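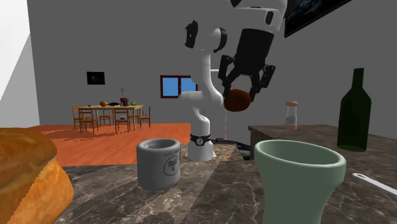

Cómo se planifica la compra de un brazo robótico

Inicio Máquinas Cuerpo humano Espacio Glosario Buscar

Un brazo robótico es una máquina con varias piezas rígidas, llamadas eslabones, unidas por articulaciones. En la punta lleva una herramienta. La más común es la pinza de dos dedos, que se abre y se cierra para sujetar cosas.

Comprar uno se parece poco a comprar una bicicleta. Primero se escribe una lista de tareas: qué objetos tiene que levantar, dónde están y a qué distancia. Un pan grande, una taza y un objeto redondo del tamaño de un huevo piden aperturas de pinza distintas. Si la pinza se abre 12 centímetros, no puede rodear un pan de 20.

Después se hace una prueba en el ordenador. Se dibuja una cocina, se coloca en ella un modelo del brazo y se ensayan los movimientos. A esto se le llama simulación. Una taza simulada que se cae no cuesta nada.

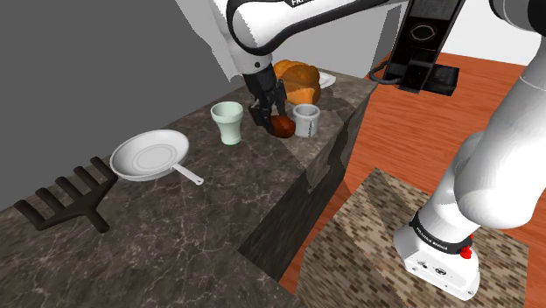 Equipo de redacción de Anen
Redacción técnica, sección Máquinas

En la simulación también se decide dónde va la base. Puede ir sobre la encimera o al lado, en una plataforma. El cambio afecta al presupuesto – una plataforma es una pieza más – y también al alcance, es decir, a la distancia máxima a la que llega la pinza.

El presupuesto es la lista de todo lo que hay que pagar. Vamos a hacer uno con monedas de papel. El brazo de nuestro ejercicio, de la tienda Furnora, cuesta 683 monedas. La pinza se vende aparte y cuesta 160. La plataforma cuesta 185.

683 + 160 + 185 = 1028 monedas

Falta el mantenimiento. Las articulaciones se revisan y las piezas gastadas se cambian. Si apartamos 12 monedas cada mes, en un año son 144. El total del primer año sube a 1172.

Por último se prepara el calendario. Si el taller Aquino quiere usar el brazo en enero, tiene que pedirlo antes y reservar unos días para montarlo y para que las personas aprendan a manejarlo. Esos días también se apuntan en el plan.

Palabras para recordar
Alcance: distancia máxima a la que llega el brazo.
Presupuesto: lista de gastos previstos.
Simulación: ensayo hecho en el ordenador.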